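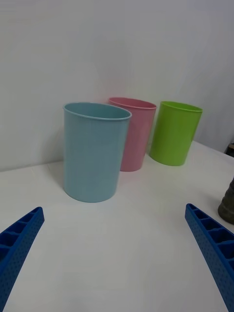
Contrôle de la salle commune et de la kitchenette — résidence Clokis, bâtiment B
Visite du 22/06/2022
Contrôle effectué par Silvan Leitner, en présence d'Itziar Vallejo pour la gérance
Légende : C = conforme, NC = non conforme, AS = à surveiller

1. Issues et circulation

1.1 Porte principale, ouverture vers l'extérieur : C
1.2 Porte de secours côté cour : NC
Elle s'ouvre, à condition d'y mettre l'épaule. J'y ai mis la mienne. Raboter le bas avant la prochaine réunion de copropriété, où l'on sera plus nombreux et plus énervé.
1.3 Dégagement devant la porte de secours : NC
Un vélo d'appartement. L'étiquette « provisoire » collée sur le guidon date de mars.
1.4 Bloc lumineux de sortie : AS
Il clignote. M. Palacios trouve que cela attire l'œil. Batterie à remplacer quand même.

2. Incendie

2.1 Extincteur à eau, entrée : C
2.2 Extincteur CO2, kitchenette : NC
Présent, plombé, vérifié, et rangé dans le placard du haut derrière l'appareil à raclette. À fixer au mur, poignée à 1,20 m au maximum.
2.3 Couverture antifeu : C
Encore dans son emballage. La languette doit pendre vers le bas, je l'ai retournée.
2.4 Détecteur de fumée : AS
Fonctionne au test. Trace de ruban adhésif sur les fentes, souvenir probable d'une soirée crêpes. Ne pas recommencer.
2.5 Plan d'évacuation affiché : NC
Le plan affiché est celui du bâtiment A. Fort bien dessiné par ailleurs.

3. Électricité

3.1 Disjoncteur différentiel, bouton test : C
3.2 Multiprise derrière le réfrigérateur : NC
Deux multiprises branchées l'une sur l'autre, avec bouilloire, cafetière et radiateur d'appoint. Le radiateur seul affiche 1000 W. Retirer la seconde multiprise et brancher le radiateur directement au mur, ou attendre l'hiver pour en reparler devant un tableau noirci.
3.3 Prise à gauche de l'évier : AS
Cache fendu.
3.4 Éclairage : C

4. Eau et hygiène

4.1 Température au robinet : NC
50 °C à la sortie prévue pour le lavage des mains. Mitigeur à régler.
4.2 Siphon : C
4.3 Réfrigérateur, thermomètre : AS
Thermomètre présent, lisible, posé sur le dessus de l'appareil. Il indique donc la température de la cuisine. À mettre dedans.
4.4 Produits d'entretien sous clé : NC
La clé est sur la serrure — avec un porte-clés pour la retrouver plus facilement.

5. Mobilier

5.1 Chaises empilées : C
5.2 Étagère murale : NC
Deux vis sur quatre. Mme Daly assure qu'elle tient depuis toujours.

6. Suites à donner

Points 1.2, 1.3 et 3.2 : avant toute nouvelle réservation de la salle.
Points 2.2, 2.5, 4.1, 4.4 et 5.2 : sous un mois.
Le reste à la prochaine visite.

Commentaire de la gérance (I. Vallejo) : vélo évacué ce jour vers le local poussettes.

Commentaire du contrôleur : le local poussettes est aussi une issue de secours.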